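Workis Operator Guide, Part 4: Showing a walking task by remote control
Text revised January 31, 2023 by Kinga Dudás. Replaces the sheet of Gergely Bíró.

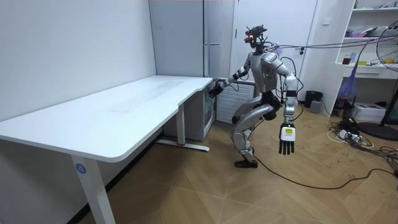 In this part the operator leads the humanoid through a task while it stands on its own legs. You must already know Part 3, where the arms are moved by hand and the legs are locked. If you did not finish Part 3 with Eldana Gebru or Benedek Balogh, please do it first.

Two persons are always needed. The operator wears the gloves and the headset. The second person, called the guard in this guide, holds the stop button and looks only at the robot.

4.1 Before you start

1. Walk the route once yourself, from the start point to the desk. Pick up anything that a foot can step on.
2. Check that the overhead cables have slack along the whole route. Pull each one lightly with your hand.
3. Lay the floor cable in a wide curve, away from the feet. Do not put tape over it.
4. Read the number on the desk leg and choose the same number in the menu Workplace. With a wrong number the robot will reach to a wrong height.
5. Inspect the fingers of both hands. Bend each finger gently and let it go back.
6. The guard presses the stop button and releases it. The message STOP TEST OK must appear on the operator screen.

Caution: During recording keep your hands away from the knees and hips of the robot. The gap closes quickly when it bends.

4.2 Connecting the operator

1. Put on the gloves, the left one first, and close the wrist straps.
2. Stand with your arms down and your palms to your body. Press Align and stay still until you hear the tone.
3. Move one finger at a time. The robot's finger should follow. If another finger moves, repeat step 2.
4. Set the arm speed to Low. Medium is allowed only after ten good recordings of the same task.

Note: The legs do not copy your legs. You give the direction with the foot pedal, and the robot chooses its steps alone. It walks with bent knees - this is normal, please do not try to correct it with the height setting.

4.3 Recording one demonstration

1. Say "ready" and wait for the guard to answer.
2. Press Record. Leave the arms quiet for 2 seconds.
3. Walk the robot to the desk with short presses of the pedal. Stop before the hand is over the table edge.
4. Bring the hand to the edge slowly, with open fingers. Make the contact from above, never from the side.
5. Do the task. If you make a small mistake, repair it and continue. Such recordings are useful for the training.
6. Bring the hand back from the table before you walk again.
7. Press Record once more and write Good, Repaired or Bad in the list.

Caution: If the robot leans on the desk, do not pull the arm back. The guard presses stop and supports the robot by the lifting strap, then the operator takes off the gloves.

4.4 Limits and files

One recording can be 599 seconds at most, then it closes itself. A full task set is 800 recordings. The set for desk approach had 269 when this text was written, and we want to complete it in February.

Files go to the folder Nelstead at the end of each session. Do not rename them. If a file is missing, write to Clémence Hervieu the same day and give the desk number and the name of the operator.

For faults of the hands see Part 6. For charging and storage see Part 7.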